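Workshop tips: keeping the tracking software happy on a plain bench

Last updated March 2019

These notes are for anyone running a hand-held gripper with the Bronlow tracking software at home or in a small workshop. Most faults people blame on the hardware can be cured in the settings, or with a roll of masking tape.

Check the surface first

The tracker looks for small patches of contrast and follows them from one picture to the next. Paint, glass and plain laminate give it very little. Timber is better, but repeated grain can fool it, as one stripe looks much like the next.
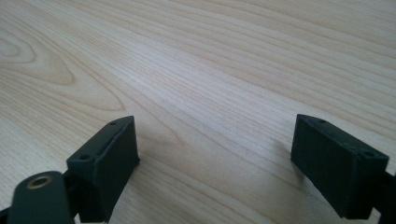

Feature matching should be tested before you record anything. Open the preview, switch on the point overlay and move slowly over the part of the bench you mean to use. Straight, parallel grain tends to give points that slide along the stripe. A swirl like the one near the upper left, where the lines bend round on themselves, is a much better anchor, so start your run with something of that sort in view. If your bench has none, put down a few scraps of tape at odd angles.

Mask the fingers

The fingers move with the camera, so any points found on them tell the software that nothing is moving. Draw the mask with the jaws fully open, then close them and draw it again. Save both as one file. Leave a small margin for shadows, which shift as you tilt the tool.

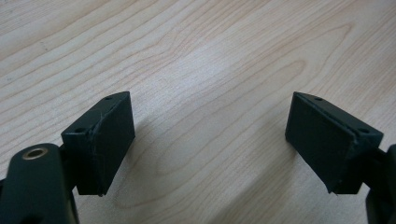
A mask drawn too tightly will let a few points through along the finger edges, and the track will drift towards them. Widen it by 10 pixels and run the preview again. Screw holes and metal inserts are strong corners to the software, so make sure they are well inside the masked area.

Settings worth changing

Lock the exposure. Automatic exposure brightens and dims a pale table as the fingers open, and points are lost each time.

Set the minimum point count to 323. The Manesetti plug-in resets it on every update, so write the number on the lid of the toolbox.

Keep test runs short. Mine stop at 13 seconds.

Replay the log before changing the planner. A jerky path often starts as a bad track, and smoothing the planner only hides it.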